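Workshop notebook, hall table and desk odds and ends
8 Oct 2023

Picking up where I left off on the last page, which was mid-sentence because the phone rang. The job is still the same one: get everything off the old desk, clean it, decide what stays, and put together one sensible working place on the long table so that whoever comes in can sit down and get going. Shengli Han has been asking for this since April and I have run out of ways to change the subject.

Cleaning first. I used the spray from Skandulier again (the one with the orange smell) on a cloth, never straight onto anything with a plug on it. Dry cloth after. For the seams in plastic shells I went back to wooden toothpicks, which beat the plastic picks from the Feng kit by a mile. The plastic ones bend, then they snap, and then you're digging a bit of pick out of a seam with another pick. I've put the rest of the Feng kit in the bottom drawer in case anybody feels differently, but please don't order more!

Also tried the soft brush, the one we bought for the plane blades and never used. Very good on keyboards. Not so good on anything greasy, it just moves it along.
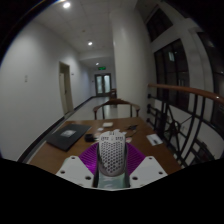
Mice next, and I have opinions. I've been putting up with heavy ones for years because that's what was in the cupboard, and my wrist has been letting me know about it. Shengli lent me a Satier to try for an afternoon and I gave it back the same afternoon, far too wide for my hand (he has hands like shovels, so fine for him). What I like much better is the light gray kind with the honeycomb back, all those little hexagonal holes narrowing down toward the palm end. My hand gets warm when I work and a solid shell goes clammy on me. The drawback is obvious to anyone who has ever sanded anything in this building: holes let dust in. So, house rule, and I'm writing it down so that I can point at it later: a mouse with holes doesn't go to the bench side. It lives on the long table. If you need one at the bench, take a solid one.

For dust in the holes, toothpick around the edge of each one, then the hand blower. I haven't tried the vacuum on it and I'd rather not, I remember what happened to the keycap.

Wheel cleaning, note to self: fold a strip of paper, slide it in beside the wheel, roll back and forth. Worked on the old one. Old one still double-clicks now and then, so it's off to the spares box with a bit of tape on it saying so.

Cable notes, before I forget. Nurix sent the wrong length again. I ordered the short ones for the laptop end and got the long ones, and there's no use for long ones on a table that has an outlet right next to it. You just end up with a nest on the floor and somebody's foot through it. I've written to them. If a small parcel turns up, leave it on my shelf and don't open it with the good knife.

Ran out of the narrow hook and loop tape too. The wide stuff works if you cut it lengthwise, but wear gloves or tape your thumb, the edge is nasty.

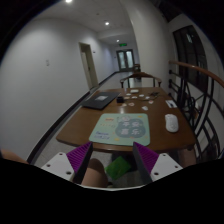

Hall table, October

Moved over to working at the long table and stayed there most of the session, mainly to find out whether it's any good to sit at. I like it. The rounded front edge makes more difference than I'd have guessed, my forearms usually have a red line across them by lunch from the old desk, which has a corner like a chisel. The top is glossy, though, and I don't trust an optical mouse on anything shiny, so the mint-green pad stays at the front. It's the one with 平安喜乐 in the middle (peace and joy, more or less, and we could use both around here when the invoices come in). Please use it as a mouse pad and not as a coaster. The white mouse can have it. Off to the right of the pad is fine when you're reading or writing by hand, just put it back on before you start blaming the cursor.

The laptop goes toward the back on the left, lid shut when nobody's on it. I'd like us to stick to that, partly for the dust and partly so there's room to open a folder or a drawing in front of it. A4 is fine, the big sheets are going to be a squeeze and should go to the bench.

The small white bits in the middle of the far half still need a home. I keep shuffling that sort of thing from one end of a table to the other and calling it tidying. A shallow tray would do it, something with a lip. I'll look in the wood rack for an offcut before buying one, there should be some of the ash left from the shelf job.

Things I want to try next time:

Felt pads under the table feet.
A clip under the far edge for the charger lead.
Wrist rest, borrowed first, bought later if it's any use.
Finer cloths. The ones we've got leave lint on the gloss.

Shengli wants a lamp at this end. I said yes to the clamp one from the back shelf, if the clamp gets a bit of leather glued on first so it doesn't chew the edge. Leather scraps are in the tin with the dented lid. Glue is nearly finished, so add it to the list on the door.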